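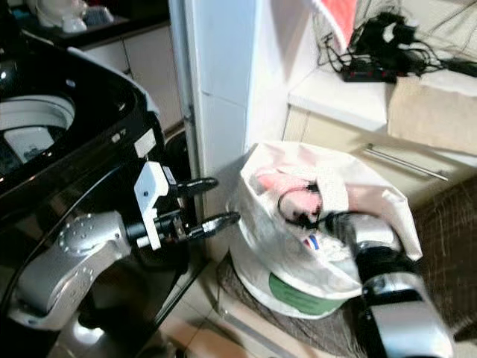
Wolton Compact Top-Loader, Black Gloss

Home > Laundry > Washing machines > Top-loading > Wolton

Reviewed and sold by Tikkanen. Page text by Martti Laaksonen, last checked October 17, 2020.

Price: see basket. Delivery to the curb included, delivery up stairs extra.

The short version

A small black top-loading washer for people whose laundry corner is also their kitchen. It washes clothes. It does a few other things the box claims, with mixed results. I run the laundry section of this shop and I have had one at home since May, so what follows is partly what Wolton says and partly what I found.

What Wolton says

"Effortless care for every fabric." I have no idea what this means. You still have to carry the bag over, sort it, load it, and hang it up afterward.

"Fits any home." It fits a home with a free corner, a drain within reach and nothing hanging over the lid. Wall cabinets are the usual problem. A top-loader needs clear air above it, and people who measure only the floor send these back more than any other machine we carry.

"Whisper-soft spin." On a tiled floor, no. On the slow spin you can hold a phone call in the same room. On the fast one you will want to step out.

Where it goes

The machine loads from above, so you don't need to leave room for a door swinging out into the kitchen. This is the real reason to buy one, and Wolton's brochure gets to it on the last page. If your cabinets are close by, check that their doors still open all the way once the machine is standing where you want it. Then check again with a bag of laundry on the floor, since that is how the space will look most days.

Leave a hand's width at the back and sides. The body is rounded, so it takes up a little less room at the corners than a square machine, but you also can't push anything flush against it. Socks go down that gap. A broom handle gets them out.

Level the feet before the first wash. The manual puts this after the first wash, and I think that's a mistake in the translation.

The finish

Black gloss looks good in the store. At home it shows lint, powder, fingerprints and every drip from the detergent bottle. I wipe mine with a damp cloth and then a dry one, and it looks clean until somebody walks past it. If that sort of thing bothers you, buy the white version. It costs the same and the drum is the same white inside.

Don't use scouring cream on the gloss. The scratches are permanent and the warranty doesn't cover them.

Power

Plug it into the wall. The cord is short, shorter than it should be on a machine meant for odd corners, and I know what happens next: somebody runs it to the power strip on the counter with the kettle and the chargers. Wolton says no to this in the manual, and for once I agree with every word. If the cord doesn't reach, have an outlet put in, or put the machine somewhere else.

Keep the cord off the floor and away from the front of the machine, where feet and laundry bags will catch it.

The programs

Daily - the one you will use. Does a fair job on shirts and towels.

Quick - 41 minutes according to the panel. Mine takes longer when the water pressure is low, and the display sits on the last number while it finishes. Fine for things that were hardly worn.

Delicate - gentle enough, but it rinses poorly. I add a second rinse.

Heavy - loud and long. I can't say it cleans any better than Daily with a pre-soak.

Eco - uses less water, says the label. I haven't measured it and neither, I suspect, have most people who recommend it.

What comes in the box

Washer, inlet hose, drain hose, 2 blanking caps, a lint filter already fitted, and a printed manual. There is no detergent sample, whatever the picture on the carton suggests.

Things sold alongside it

Brollari laundry bags, pack of 50. Thin white plastic. They carry a load from bedroom to machine and not much further. A proper basket does it better, but a basket has to live somewhere and a bag folds flat. We sell a lot of them.

Clitata floor mat, woven, brown. Gives you something to stand a bag or a tub on besides bare tile. The maker also says it cuts vibration if you put it under the washer. Please don't. It lets the machine creep, and it stays damp underneath.

Extended cover. I am supposed to mention it. The standard warranty is reasonable and I would put the money toward the outlet.

Returns

You have 90 days if the machine has not been plumbed in. Once water has gone through it, we take it back only for a fault. Please keep the carton until you've done a few loads, and the transit bolts for as long as you own the machine. You will need them when you move.

Questions we get

Can I stop it and add something? Yes, on Daily and Quick. Press pause and wait for the click. On Heavy the lid stays locked once it's filled.

Will it take a double comforter? It will go in. It won't come out clean in the middle.

Is the lint filter any good? Better than I expected. Empty it every few loads, or it starts putting the lint back on your clothes.

Can I put things on the lid? Light folded clothes, between washes. Anything heavier will mark the gloss, and it will be in your way when you next want to open it.

Would I buy it again? For a kitchen with no room for a front-loader, yes, in white. With a proper laundry room I would get something larger and plainer.

In stock at the Tikkanen warehouse. Orders placed before noon go out the next working day.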